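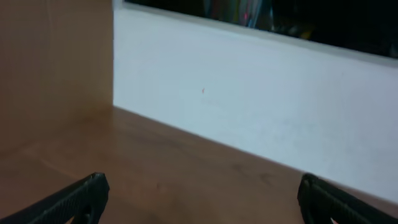
Glykeria Dimitriou

Progress Report to the Denard Fund
Girls' Handball Development Program, Droltenow
August 10, 2026

The program has completed its first two terms of coaching and remains within the approved budget. Training now takes place twice a week at the Vunberg hall, with separate sessions for the under-12 and under-14 groups. Registration stands at 428 players. The under-14 squad entered the regional league for the first time and finished fourth, losing only one home match.

Of the $3000 awarded, $2517 has been spent. The largest item was hall rental, at $1725. The balance went to match balls, bibs and referee fees, and receipts are attached as Annex B.
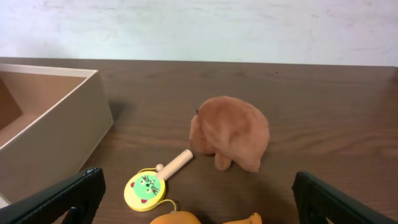

Equipment purchases followed the list agreed with the Fund, with one change – size 1 balls were ordered in place of size 2 for the younger group, at the request of head coach Thanasis Karagiannis. The portable goals have been delivered and inspected. Bibs are still awaiting permanent shelving, and until it is installed they will be sorted by age group into open cardboard boxes without lids, much like the light beige one on the table. The shelving quote has been accepted and falls within the original estimate.

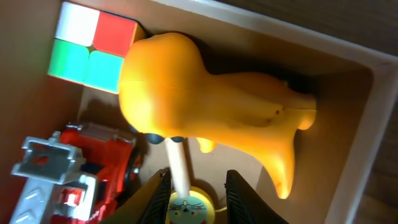 Will the remaining funds be spent before the grant period closes?
The remaining $483 is committed to the goalkeeper clinic and to transport for the first two away matches, and both will be invoiced within the period.

The goalkeeper clinic was to have been held in spring but was postponed when the visiting coach, Oskari Lahtinen, was injured. He has confirmed that he is available in September. Places will be offered first to players from the Kourkoulas neighborhood,

where registration has been slower than planned.
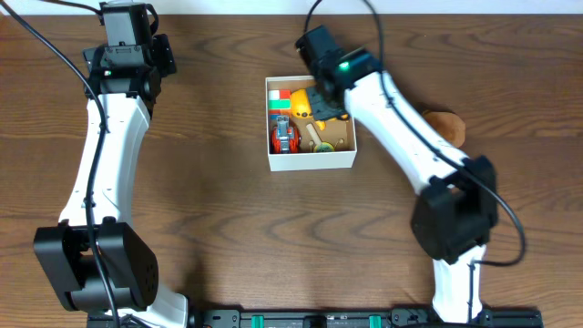 Two school visits have been arranged there to improve those numbers, and Annag Drummond will lead a trial session at each. Players who attend will receive one month of training without charge. Attendance from both visits will be included in the final report, along with the clinic invoice and the revised league schedule.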